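关于自助洗衣房机器人作业项目设备采购与预算执行情况的中期报告

报送：Fillau 基金项目管理处
报送单位：Plitumach 服务机器人应用中心
报告时间：2020年7月
项目负责人：Kanako Fujimoto
财务联络人：Ida Kasten

一、报告范围

本报告说明项目自立项以来在设备采购、场地改造和预算执行方面的进展，并就下一阶段的设备计划提出调整申请。算法研究与数据标注的进展由 Anas Rawashdeh 负责的技术组另行报送，本报告仅在与采购决定有关时引用其结论。

按照资助协议附件的要求，单项支出超过审批限额的设备均已附报价单、比选记录和验收单。附件编号与本报告章节一致，不再逐项列出。

二、项目目标与设备需求的对应关系

项目的任务是在自助洗衣房环境中，由机器人完成衣物的取出、转移和放入，包括从洗衣篮到洗衣机、从洗衣机到烘干机两段作业。立项时确定的设备需求分为三类：机器人本体及末端夹爪，供试验使用的商用洗衣机和烘干机，供电、地面标识等场地配套设施。

申报阶段曾考虑以家用机型代替商用机型，以节约经费。技术组在五月的预备试验后提出，家用机型的门口直径、门的开启方向和机身高度与实际营业场所差别较大，在此类机型上取得的结果难以移用。项目组据此将家用机型从采购清单中删除，改为购置与营业场所同类的商用滚筒设备。该项变更已经 Fergus McIver 书面同意，变更单随上期材料报送。

三、采购执行情况

（一）机器人本体与夹爪

机器人本体通过公开比选采购，供应方为 Sovunent。合同包括本体、控制柜、安装调试以及两年保修。到货验收时发现随机附带的一组线缆规格与合同不符，供应方已予更换，未产生额外费用，调试进度顺延三个工作日。

末端夹爪单独立项采购。原计划购置通用型夹爪，并自行加工指尖部件。比选中，供应方可提供与本体接口一致的成套产品，总价低于自行加工方案，且备件可按件订购。项目组采用了成套产品。指尖部件在织物作业中属易耗品，其更换费用在申报预算中未单独列支，现由“零星材料”科目支付，下一期拟单独设目，详见第六节。

（二）洗衣与烘干设备

试验用洗衣机和烘干机向 Ranasinghe 采购，均为前开门滚筒式。采购合同对以下事项作了约定：门体须能够完全打开，并在开启位置保持稳定；供应方提供门体铰链和门扣的备件；滤网等日常维护部件由项目组自行清理，供应方负责首次培训。

设备价格与申报预算基本持平。运输费高于预算，原因是场地入口宽度不足，设备须拆除外包装底托后人工搬运。超出部分由同一科目内的结余消化，未动用预备费。

（三）场地配套

场地配套包括供电改造、地面处理和地面标识。供电改造由 Kirsty Forsyth 负责协调，现已完成并通过物业方检查。机器人、洗涤设备和计算设备分回路供电，以避免烘干机运行时影响控制系统。

地面标识用于人员通行与设备作业区的区分。目前的标识为试验阶段使用，正式方案待设备布局确定后统一施工。相关费用已在本期预算中预留，尚未支付。

四、预算执行概况

截至本报告期末，设备类科目累计签约844千元，其中已支付598千元，余款按合同约定在终验后支付。设备类支出未超过批准总额，科目之间未发生须报批的调剂。

支付进度低于原定计划，主要有以下两方面原因。其一，本体合同的尾款与终验挂钩，终验时间因线缆更换而顺延。其二，场地标识的正式施工推迟至下一期。上述款项均有明确的支付条件，项目组预计不会形成长期结转。

Ida Kasten 已对全部已付款项完成凭证核对。两份发票因抬头填写有误退回重开，目前均已收到更正后的发票。

五、设备使用中发现的问题

设备投入使用以来，技术组在衣物转移试验中提出若干与采购有关的意见，现归纳如下。

洗衣篮的选型对作业影响明显。申报时洗衣篮按低值物品处理，未规定规格。试验表明，篮体深度、篮口宽度和材料刚度都会影响夹爪的进入角度和取物效果，衣物堆叠时尤其如此。技术组建议统一采购若干种规格，并在试验记录中注明所用规格。此项费用很小，但须列入正式清单，以保证各批次试验条件一致。

深色衣物的识别仍是薄弱环节。当衣物与篮体颜色接近时，抓取点的判断容易出现偏差。技术组拟先通过调整照明加以改善，暂不申请增购传感器。如照明调整后仍不能满足要求，将在下一期报告中提出单独申请，并附对比试验结果。

门体开启后占用的空间大于布局图中的预留值。烘干机门完全打开时，与相邻设备之间的可用间距减小，机器人底座的停靠位置须相应调整。项目组已修改布局图，后续设备的安装间距按修改后的数值执行。

线缆管理需要加强。末端装置的线缆在手臂伸入洗衣篮或滚筒时有被衣物牵绊的可能，地面供电线缆也应避开底座移动路线。项目组拟购置护套和线槽，费用由配套科目列支。

六、下一阶段设备计划与调整申请

下一阶段的设备计划以完善现有条件为主，不申请增加资助总额。具体安排如下。

夹爪指尖备件单独设目。按目前的更换频率，零星材料科目难以持续承担。拟从已节约的自行加工费用中划出相应额度，设立备件科目，由 Anas Rawashdeh 按月登记领用情况。

推迟购置第二台机器人本体。申报书中列有第二台本体，用于两个工位的并行试验。项目组认为，在单工位作业流程稳定之前购置第二台本体，将增加维护和保险支出，且现有场地在门体开启后余量有限。建议将该项采购推迟至下一期，并以单工位的连续作业结果作为启动采购的条件。如资助方同意，相应资金保留在原科目内，不作他用。

续签维护协议。洗衣与烘干设备的维护协议将在下一期内到期。项目组已向 Ranasinghe 询价，并将另取一家服务商的报价作为对照。维护范围应包括门扣、铰链和滤网座的定期检查，试验条件下开关门的次数预计高于一般营业场所。

完成地面标识正式施工。施工安排在设备布局复核之后进行，期间试验暂停，技术组将利用该时段完成本体的定期保养。

七、风险与应对

交货周期仍是主要风险。本体关键备件须由 Sovunent 从外地仓库调拨，周期较难控制。项目组拟在现场保留一套常用备件，并在合同续签时要求供应方书面承诺响应时限。

人员安全方面，机器人运行期间作业区不对外开放，试验由两名以上人员在场进行，其中一人专责急停。相关操作规程由 Kirsty Forsyth 审定，新进人员须经培训后方可进入作业区。

资产管理方面，已验收设备均已登记入册并粘贴资产标签。洗衣机和烘干机的现场编号与资产编号分别管理，对照表由财务联络人保存。

八、提请批复事项

请资助方就以下事项予以批复：同意设立夹爪指尖备件科目；同意将第二台机器人本体的采购推迟至下一期；同意洗衣篮按统一规格纳入正式设备清单。

上述事项如需补充材料，请与 Ida Kasten 联系。项目组可应要求安排现场查验。

附图

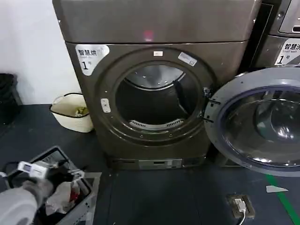 图1　夹爪伸入洗衣篮作业，1号烘干机门处于开启状态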